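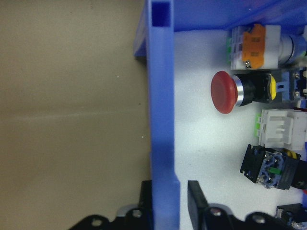 Sorting Small Electrical Parts: Your Questions Answered

We get a lot of mail at the Semlow parts bench from people who have a drawer full of switches and buttons and no clear idea where to start. These are the questions that come up most, and we've tried to answer them the way we would if you were standing next to us with a cup of coffee.

What kind of bin should I use?

We like plain blue plastic ones with an open front, the kind you can reach into without tipping anything over. A white floor helps a great deal, and if yours doesn't have one, a sheet of white paper does the job nicely. A red emergency stop button will find you wherever it is, but small dark parts are another story, and on white they show up right away.

Do I need to cover the table?

You don't have to, but we would. We spread brown kraft paper before every big sort and it has saved us no end of scratches. Don't worry about the fold creases! They relax a little with time, and small parts sit on them just fine. Smooth the paper from the middle outward and stick the edges down before you mark anything. 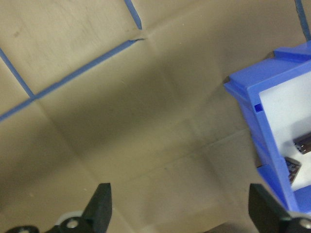 MARKING OUT THE TABLE

Why tape and not a marker?

Mostly because we change our minds. Blue tape shows up well on brown paper, and you can move a line when you find you own far more push buttons than you thought. Do go slowly when you peel it, though, as the paper can lift and tear where two strips meet.

How big should the squares be?

Big enough to lay parts out with space between them and still get your fingers in. We cut our first squares much too small at the Mirkbridge workshop, and spent a whole Wednesday pulling them up again.

Do the lines have to be perfect?

Goodness, no. A ragged end or a little gap at a corner makes no difference to the sorting.
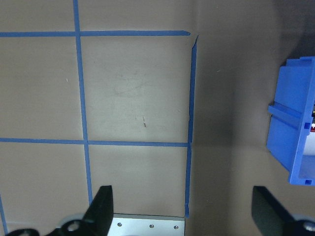 Blue tape squares on the work surface, with a few scuffs and specks.

FILLING THE BINS

Can different parts share a bin?

For a small batch, yes. We'll happily keep switches and buttons together, but capacitors get a bin to themselves. Please make sure any capacitor has been safely discharged before you handle it.

Where do the labels go?

On the front lip, if your bin has a holder there. Write the label last, once you're sure what is staying in the bin.

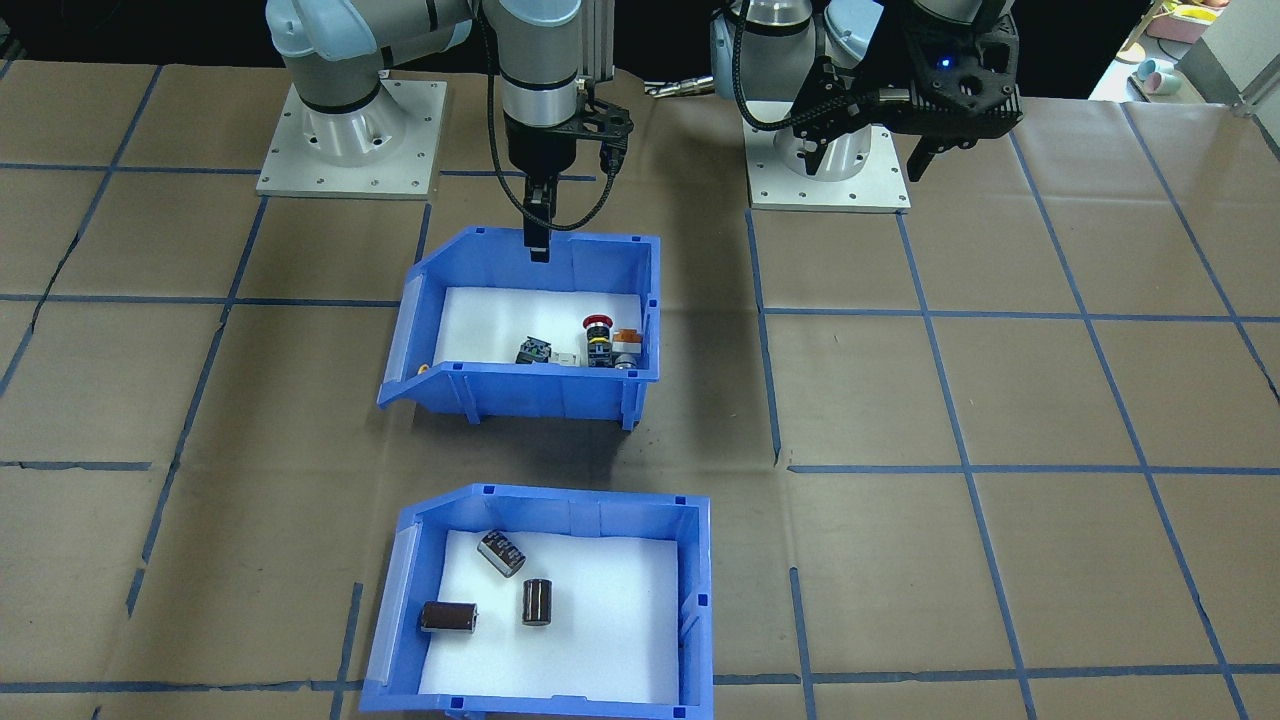
Two bins on the taped table: mixed components in the upper one, three capacitors in the lower.

How many parts can I sort in one go?

Our last full sort came to 492 parts, and we were glad to stop for lunch halfway through. If you have 1,000 or more, split the job over 2 days and leave the paper down overnight.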